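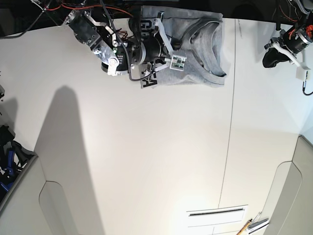 How does a robot learn to fold a T-shirt? It copies a person, over and over, until a computer program finds the pattern in all those tries.

By Heikki Koskela
April

Print this page | E-mail to a friend

I work in the robot room at Urnham, and kids who visit always ask me who types in the folding rules. Good question! We tried typing them once. "Grab the left sleeve, move it over..." But where's the left sleeve when the shirt landed in a heap? A shirt can crumple in more ways than I could ever write down (and I type pretty fast).

So we use a method called learning by demonstration. A person moves the robot's two arms through the whole job, and the computer saves two things: what the cameras saw, and how the arms moved. One time through is called a demo. We saved 795 demos, and boy, were my shoulders sore!

Then comes training. The program looks at a picture from a demo and guesses how the arms moved next. It checks its guess, changes itself a tiny bit and guesses again. That goes on all night while I'm home in bed.

Now the part I love, the test! We gave the robot 40 shirts it had never met, and it folded 20 of them well enough to stack. That's half. My friends at the Pliltcombe lab thought I'd be sad, but I was dancing around the room!

Next we looked at the misses. Lots of them were shirts that started out upside down, and we'd hardly shown it any of those. We went back and made more demos, with plenty of upside-down shirts this time, until we had 1758 altogether. We're running the new test this month and I can't wait to see the score.

Want to try it at home? Fold a shirt while a friend watches without talking. Then mess it up and let your friend have a go. Did they copy your hands, or did they come up with their own way?

Comments (3)

Niskanen: Can it do socks?

Heikki Koskela: Not yet! We haven't made any sock demos.

Brodel class: We tried the folding game and our teacher was the worst at it.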